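Call for participants: try out our robot workbench at the November open day

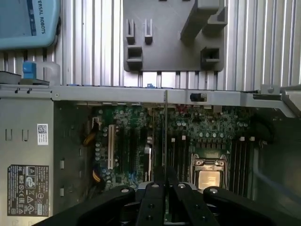 Flendeck Robotics Team, Drostthorpe Technical Center

Every November we open our doors to neighbors, students and anyone else who has ever wondered what goes on in our building, and this year we would love your help with the demonstrations. We are looking for 44 people to take a turn at the bench, where our robot arm and gripper work over an opened desktop computer – the same sort of job the team does all year long.

You do not need any background in robots or computers. If you have never seen a motherboard before, you will be very welcome, and the team would really like to hear what a newcomer finds confusing. You do need to be 16 or older and comfortable standing for a while.

Each turn lasts some 40 minutes. You will get a short safety talk, watch one full demonstration, and then guide the arm yourself with one of us beside you the whole time. Afterward we will ask you to fill in a short form and chat about how it went. Groups are kept to 7 people, so there is plenty of room to ask questions (please do, we love them!).

Turns start at 10 a.m. and the last one begins at 3 p.m. Lunch is on us, and there is a Salameh gift card for everybody who takes part. Please wear closed shoes and tie back long hair.

To sign up, write to Tirta Chin at the Flendeck front desk with your name, the time of day that suits you and anything we should know to make your visit easier. Free parking is behind the Tumton building – follow the signs from the main gate.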